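Oiling benchtops every year, worth it or a racket?
Kitchens & Benchtops > General

grotty_grout
January 14, 2024
Had a bloke from Declercq through to quote on our kitchen. He reckons the benchtop needs their "Plutia care plan", which is 1,680 dollars for 5 years of someone coming out to wipe oil on it. Am I mad or is that a lot of money for a rag and a tin? He couldn't tell me what was in the oil either, just that it was "nourishing". It's a dead tree, mate.

Willy Maes
You're not mad. I've done my own for 18 years with plain tung oil. Thin coat, leave it, rub off what hasn't soaked in. The whole job is an afternoon. Check first that yours is solid timber, though. Half the stuff sold as timber now has a factory coating and oil will just sit on top going sticky.

benchwarmer_Bris
Disagree a bit with Willy. Tung oil is fine if you look after it, but most people don't. We had an oiled top near the sink and it went black along the join inside two winters. I'd pay for a proper hardwax finish up front and skip the plan.

grotty_grout
Sales bloke says it's real timber with a Drotance finish. I asked for the data sheet and got a brochure with a lemon on it. I've got my doubts about the grain too, looks very pale and regular to me.

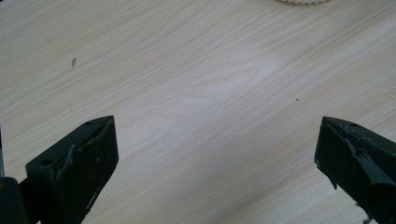

Light wood grain, with the glare in the middle.

kettle_and_toast
Can't tell anything from a photo with glare on it, sorry. Look at the end of the board. If the grain carries over from the top to the end, it's likely solid. If there's a strip glued on, there's your answer.

Willy Maes
What kettle said. Or put a drop of water somewhere out of sight and give it a while. If it beads up and stays beaded, there's a finish on it and you don't need to oil anything yet.

plain_jarrah
Going to stick up for care plans a little. My mum's on one from Grotumum and she's happy. She's not going to be on her knees reading the back of a tin. Depends who's doing the work.

benchwarmer_Bris
How much does she pay, and do they sand it or only wipe it?

plain_jarrah
Wipe it. Didn't ask what she pays.

benchwarmer_Bris
Right.

grotty_grout
Rang them back. The plan covers 4 visits in total and doesn't cover water marks, heat marks or scratches. So what does it cover? He's sending me another brochure.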